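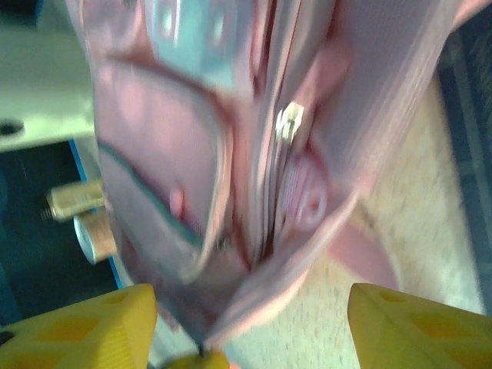 Visit to the Wuresach handling lab: notes on how they write their rules

In August I had the chance to visit the lab of Wuresach together with two colleagues from our company, Givden. We are a small firm that sorts returned goods for shops, mostly bags, clothes and shoes, and next year we want to place our first robot cell. Our director asked us to see how other people keep such a cell safe and in good order. I promised to write a report for everybody who could not travel, so I put my notes together in the train and cleaned them a little at home.

We arrived at 9 in the morning. At the reception we signed a paper with the visitor rules and received safety glasses. Vasanthi Talukder, who is responsible for the lab, was our guide for the whole day. She asked us to remove lanyards and scarves before going in, and my colleague Costel Mihăilă also had to leave his watch in a small locker.

The rule book

I expected a thick manual. What they have is a folder of 37 rules, printed on both sides and hanging on a hook beside each cell. Each rule is one sentence, and under it stands the name of the person who wrote it. If you want to change a rule, you must talk with that person first. Vasanthi told us that the first version had 151 rules and the operators did not read it. They spent one winter making it shorter.

Some rules I copied with permission:

Before the arm is switched on, the operator says it aloud and waits for an answer.
Hands stay behind the line while the arm has power, also when it is not moving.
A soft item is always gripped by the body of the material, never by the zip pull or a badge.
Straps must be checked before each lift. A hanging strap counts as part of the item.
If an item slips two times, it goes out of the series and is written in the log.

The rule for straps was the one we discussed longest. In our warehouse nearly every bag has a strap and they come in all lengths. Odair Medeiros, one of the operators, explained that a bag can be held quite well by the fingers and the strap can still catch on the corner of a table or on a screw. For this reason they measure the free space around the arm with the strap hanging down, and they leave a margin of 300 mm. I did not know this before and I think we would have forgotten it.

Soft goods

With a box you know where the sides are. A bag made of fabric changes its form each time you touch it. It folds and twists, and it may open when the zip is not closed. Their good practice is to decide before the work which state is allowed: closed, half open or open. It is written on the job card. When the state on the card and the state on the table are different, the operator stops and corrects the card or the bag.

For the grip they prefer to take a narrow part, where the fabric can be gathered between the two fingers. Odair said that new people often set too much force because they are afraid that the bag will fall. Too much force leaves a mark on the material, and a customer will see it. They begin with the lowest force on the card and go up in small steps.

I asked about the speed. There is a slow speed for all new items, and only a second person can release the faster one. The person who prepared the job cannot release it alone. In our company we have the same idea for payments, so it will be easy to explain at home.

The log

After lunch (very good soup, and they had something without meat for Costel) we sat with Javiera Gaete, who keeps the logs. Every stop goes in, also the small ones. She does not want long texts. She wants the time, the item, what was seen, and what was done after. The word "error" is not used alone, it must always be followed by what kind.

She showed us a page from a bad day, when one cell had many stops before noon. The cause was a worn finger pad. After this they added a check of the pads at the start of each shift.

What I did not like so much

The folder is only in English, and in our warehouse we have people who read it with difficulty. Also I found the line on the floor hard to see near the second cell, where the paint was old. I mentioned it to Vasanthi and she wrote it down at once.

What we take home

We agreed to begin with a short list, not more than two pages, and to put names under the rules. Delia Jara from our packing team will test it with the people who really touch the bags. The pad check and the strap rule go in from the first day. For the floor margin we must measure again, because the place we reserved beside the Drendus conveyor could be too narrow.

Many thanks to Vasanthi, Odair and Javiera for their time and patience with our questions. If somebody at Givden wants to see the copied rules, they are in the blue folder in my office.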